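Clumden Institute researcher awarded five-year grant to study neutrino oscillations

CLUMDEN, 3 July 2021 — Associate Professor Troels Mogensen of the Clumden Institute of Physics has been awarded a new research grant in support of his work in experimental neutrino physics. The award, made under the Rutherford Program for Fundamental Science, will run for 5 years and will pay for two postdoctoral positions, three doctoral scholarships and time on the institute's computing cluster.

Neutrinos are among the most common particles in the universe and among the hardest to study. They carry no electric charge and pass through most matter without leaving a trace. They are known to come in three types, or flavours, and a neutrino that begins its journey as one flavour may be detected as another. This behaviour, known as oscillation, shows that neutrinos have mass, which the original form of the Standard Model did not allow for.

Associate Professor Mogensen's project will look at neutrinos produced in the upper atmosphere when cosmic rays strike the nuclei of air molecules. The work will draw on data from the Garkel detector, which lies 1,157 metres below ground in a former zinc mine and has been recording events since its second phase of construction was finished. The depth of the rock above the detector shields it from most of the other particles that reach the Earth's surface.

"Atmospheric neutrinos reach the detector from every direction, including from straight below, after crossing the whole of the Earth," said Associate Professor Mogensen. "By comparing those that have travelled a short distance with those that have travelled a long one, we can test the order of the neutrino masses. It is one of the plain questions in our field that is still open, and I am grateful for the chance to spend the coming years on it."

The detector is lined with 873 light sensors, which register the faint flashes given off when a neutrino interacts in the water of the main tank. The timing and brightness of these flashes allow physicists to work out the direction and energy of the incoming particle. A large part of the new project will be given over to improving this step, where small errors in the assumed clarity of the water can lead to larger errors in the final result.

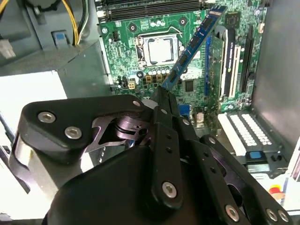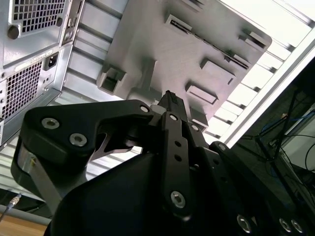 Black grippers built from matte parts and hex-socket screws.

The research will be carried out in 3 stages. In the first, the group will re-examine the existing Garkel data with an updated model of how light scatters in the tank. In the second, new calibration measurements will be made using a laser source lowered to a series of fixed depths. The final stage will bring both sets of results together in a single analysis of mass ordering, to be released along with the computer code and a reduced version of the data so that other groups can repeat the work.

Calibration equipment for the second stage will be designed at Clumden and built with the engineering firm Bremeo, which has supplied sealed optical housings to the Garkel site in the past. A prototype housing is to be pressure tested at the firm's workshop before it is taken underground.

The head of the School of Physics welcomed the award and noted the school's long record in particle detection — a record that goes back to its early cosmic ray balloon flights. The school will contribute laboratory space to the project, and will meet the cost of travel for graduate students who take shifts at the detector.

Associate Professor Mogensen joined the institute after completing his doctorate on muon backgrounds in underground experiments. He teaches the third-year course in nuclear and particle physics and supervises honours projects in detector simulation. He has been a member of the Garkel collaboration since its planning stage and currently coordinates its working group on event reconstruction.

The grant also includes a modest amount for public outreach. Members of the group will give talks at secondary schools in the Clumden region, and a small cloud chamber will be placed on display in the foyer of the physics building, where visitors will be able to see the tracks left by charged particles as they pass through a layer of alcohol vapour. Schools wishing to take part may register their interest through the institute's outreach office.

Applications for the two postdoctoral positions will open in August. Candidates should hold, or be close to completing, a doctorate in particle physics, astroparticle physics or a related discipline. Experience with large water detectors is desirable but will not be required. Details of the doctoral scholarships will be published separately by the graduate office, and domestic and international students will be eligible to apply.

About the Clumden Institute of Physics

The Clumden Institute of Physics carries out teaching and research in particle physics, condensed matter, optics and astrophysics. It offers undergraduate and graduate degrees and is a founding member of the Garkel collaboration.

Media enquiries: Communications Office, Clumden Institute of Physics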